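Can a Robot Do My Chores Yet? Questions We Get Asked a Lot

Welasow Home Help Library – Frequently Asked Questions

This page started as a handout for our evening talks and has grown a good deal since then. Aurelio Galindo wrote most of the answers, and Adwoa Kyei went through them in November and took out the parts where he got carried away (well, most of them). If your question isn't here, ask us at the front desk, and if enough people ask it, it will probably end up on this page.

So, can a robot do my housework?

Some of it, some of the time, and it depends a great deal on which chore you mean. Vacuuming a flat floor has been a settled business for years. Mowing a plain lawn is in decent shape too. Beyond that you get into jobs that need hands, and hands are where things slow down. There are machines today that can pick up a dish, fold a towel, wipe a counter or put a shirt on a hanger, and some of them do it rather nicely when the room is set up the way they like it. Your kitchen at six in the evening is a much harder place to work.

Why are robots so good in factories and so clumsy in a home?

A factory arm usually does one thing to one kind of part, and somebody has gone to a lot of trouble to make sure the part shows up in the same spot, facing the same way, every time. If the part is a little off, there's a fixture to straighten it. Homes don't have fixtures. The mug is behind the cereal box today and in the sink tomorrow, and the handle points wherever it was left. A person copes with all of that without even noticing, and it's very easy to forget how much coping there is until you try to write it down for a machine.

What about small shops? We have a packing bench and three people.

We hear from a fair number of small shops, and we love getting these questions because the answers tend to be cheerier. If your bench handles the same few boxes all day, an arm on a stand may well earn its keep. Loading a machine, stacking cartons, moving trays from one side of a table to the other – all of that is being done now, in ordinary shops with ordinary budgets. Where it gets tricky is mixed work. A bin full of different things, some soft, some shiny, some tangled up together, can still stump a system that looked wonderful in the showroom. Bring your own parts to the demonstration. Bring the awkward ones, too, because the seller will already have plenty of easy ones.

Which household chores are closest?

If you pressed us, we'd say tidying up. By that we mean picking loose things up off a table or floor and putting them in a bin or on a shelf. The items can be fairly light, it doesn't matter very much if the job takes a while, and a dropped toy does no harm. Clearing plastic dishes comes next, and then sorting laundry into piles. Aurelio would add watering houseplants to the list, but he says that about everything and his own plants are not a good advertisement.

Which ones are furthest away?

Making a bed with a fitted sheet. Cleaning a bathroom properly, including behind things. Cooking a meal from a refrigerator that somebody else stocked. Anything with stairs and a heavy load. We would also put ironing here, though we have had a few friendly arguments over it. Cloth is a headache for machines in general, as it never sits the same way twice and half of it is always hidden underneath the other half.

I saw a video of a robot doing the dishes perfectly. Was it fake?

Probably not, but there are a few things worth asking before you get your hopes up. Was the video sped up? Many are, and there's often a little note in the corner saying by how much. Was a person steering it from somewhere else? That's a perfectly respectable way to teach a machine, but it tells you more about the arm than about the brain. And how many tries did they make before they got the one they showed? A clip of one good attempt is a nice thing to have, and we enjoy them as much as anybody, but you wouldn't hire a sitter on the strength of one good afternoon.

How do these machines learn a chore in the first place?

Mostly by example these days. A person guides the arm through the job over and over, and the computer gathers up what the cameras saw and how the arm moved each time. One practice log a visitor shared with us, for a task she called Ankrah, ran to 797 attempts at putting dishes away. That sounds like a mountain of work (and it is!), yet a child sees far more of the world than that before anyone trusts them with the good plates. The more variety goes into the practice, the better the machine tends to handle a day when something has been moved.

Isn't picking up a cup pretty simple?

It's simple for you. For a machine there's quite a bit going on. It has to find the cup, decide where the edges are, choose a spot to grab, come in at an angle that won't knock it over, and close with enough force to hold on without squashing it. Then it has to bring the cup somewhere and let go in a way that leaves it standing, or upside down on the rack, if that's what you wanted.
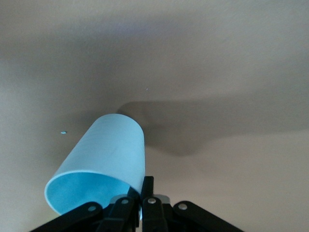
Turning a cup over is a lovely little test for exactly that reason, and it's one we suggest to anybody who gets to try a machine in person. Grabbing is only the first half. Once the cup is tipped, the weight sits differently in the grip, and a hold that felt fine a moment ago may begin to slide. Plastic is forgiving and makes a sensible place to start. A wine glass asks for a much lighter touch, and a clear one is hard for many cameras to make out at all. If the seller only wants to show you plastic, that's a fair choice on their part, but do ask about the glass.

How fast are they?

Slower than you, for nearly everything that takes place in a kitchen. Adwoa keeps a stopwatch in her bag and has become a bit of a terror at trade fairs. Her advice is to time the whole chore, including the pauses where the arm seems to be thinking it over, and to include the time you'd spend getting things ready for it. If you have to clear the counter before the machine can clear the table, put that on the clock too. On the other hand, slow may suit you just fine if the work gets done while you're at the store.

Are they safe around kids and pets?

Please treat this as a question for the maker of the particular machine, and get the answer in writing. As a general thing, arms meant for use near people are built to move gently and to stop when they meet resistance, but what the hand is carrying matters as well. A gentle arm holding a paring knife is still holding a paring knife. We'd keep small children and curious cats well out of reach, and we'd want a stop button that a grown-up can get to without leaning over the machine.

Should I buy something now or wait?

If you want floors done, buy now and enjoy it. If you have steady, repetitive work in a shop, get two or three demonstrations and run the numbers. If you're hoping for a general helper that will take over the kitchen and the laundry, we'd wait, unless you like tinkering and don't mind being the one who picks up what gets dropped. Plenty of people do like that, and they're some of our favorite visitors.

Can I see a machine working before I decide?

Yes, please do! Our open evenings start at 7 in the Brommont Room, and you're welcome to bring dishes, towels, boxes, or whatever it is you're tired of dealing with. Label your things before you hand them over, as we still have a very nice ladle that belongs to someone. If the evenings don't suit you, ask at the desk for the Windarov folder, where we keep visitors' notes on the demonstrations they've attended, good and bad, and add a page of your own if you've been to one lately.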